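**Re: Moving from Eskola to Beltness with two cats, which ferry?**

**kwlam** wrote, February 2013:

Hello everybody. My name is Kai-wen Lam, I am new on this board. In March I move from Eskola to Beltness for work and I bring my two cats. I have read the old thread about the night ferry but it is from before the timetable changed. My questions are if the cats can stay in the cabin, and if the price of 379 is normal for one car, one person and a pet cabin. It seems to me very much for a winter crossing.

---

**Marrowfat** replied:

379 is normal now. It was cheaper when Iren still had its own boat. Book the pet cabin early, they have few of them and they are all on the lower deck next to the engines. My cat did not care. I did.

---

**oldharbor** replied:

I don't agree with the night ferry at all. Drive down to Erneo and take the day boat. Yes, it is 200 kilometers more, but you sit with the animals in the pet lounge and you are not shut in a small room for eleven hours.

---

**Marrowfat** replied:

> Drive down to Erneo

With two cats crying in the back, in March, over the pass? No thank you.

---

**kwlam** wrote:

Thank you both. I must say that I am a little afraid of the pass, I have only driven in snow two times. So I think the night ferry, but I am still thinking. Meanwhile I continue to pack. 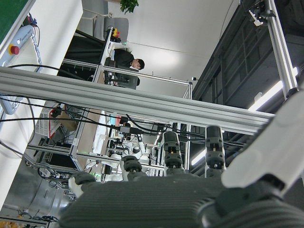 ### What I have prepared until now

- Vaccination books, and a copy of each in the car
- One hard carrier for each cat (the older one bites the soft ones)
- Litter tray with a lid
- The food they already know, for two weeks

Did I forget something? The ferry company also writes "proof of fitness to travel" but does not explain what it is.

---

**tinsmith_b** replied:

It is a letter from your vet, not older than ten days. They asked me for it at check-in, and the man before me had to leave the line and telephone his vet. Put an old towel in each carrier, one that you don't wash before.

---

**oldharbor** replied:

On the Erneo boat they never asked me for any letter. Just saying.

---

**Marrowfat** replied:

They never asked *you*. The rule is the same on both boats, it is on the back of the ticket. Please don't tell a new member to go without it.

---

**oldharbor** replied:

I did not tell anybody to go without it. I said what happened to me.

---

**kwlam** wrote:

I have called the vet and I have an appointment one week before the crossing. I also booked the night ferry — sorry, oldharbor. Does somebody know if one can go down to the car during the night? I would like to leave the litter bag there.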